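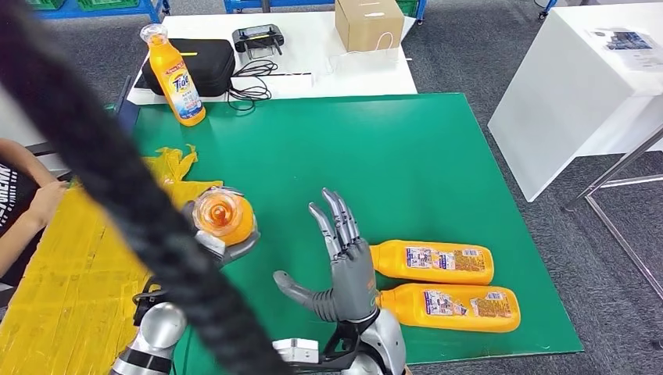 Orange bottle, green mat.

I've been after a decent travel easel for years, mostly so I can stop balancing a board on my knees at the harbour wall, and in March I finally gave in and bought the Stutwood. It's a box easel, the kind that folds down into a little suitcase with your paints inside, and I've now had it out for 12 paintings in all sorts of weather. So I think I can be fair about it!

First, the good bit. It goes up fast. The legs slide out, you tighten four wing nuts and you're off (I can do it with a coffee in one hand, which I couldn't say of my old Otutar). The drawer is deep enough for full-sized tubes and it has a proper catch, so nothing slid out when I tripped on the steps by the Bhattacharjee gallery. The lid holds a canvas up to 18 inches tall without any wobble, and I've squeezed a slightly bigger one on by tilting it.

Weight is where I started grumbling. It's fine from the car park to the front, but I walked it up to the headland for the evening light and my shoulder was complaining well before the top. The strap is thin and has no padding at all. Fathima Bepari, who I paint with most weeks, swapped hers for an old camera bag strap and swears by it, so I've done the same.

Wind is the other thing. On a breezy afternoon I hung my rucksack from the middle and it stayed put, but there's no hook for it, so I had to loop a bit of string round the legs. A hook would cost pennies. Come on, Stutwood!

The palette is a plain bit of wood that comes unfinished. Give it a few coats of linseed oil before you use it or it'll drink your paint. I didn't, and my first lot of cobalt went straight into the grain. I'm still cross about that, cobalt isn't cheap.

Some 1000 of us seem to have turned up for the open studios this year, and I spotted a few Stutwoods along the promenade, plus one of the metal Clurnix ones. I had a quick go on that and it's lovely and light, but the drawer is tiny and the legs felt springy when I pressed hard with a knife. If you only do watercolour you'd probably be happier with the Clurnix. For oils I'd stick with mine.

Would I buy it again? Yes, I think so, though I'd wait for a sale. Four stars, and I'll knock it down to three if that left-hand hinge gets any squeakier.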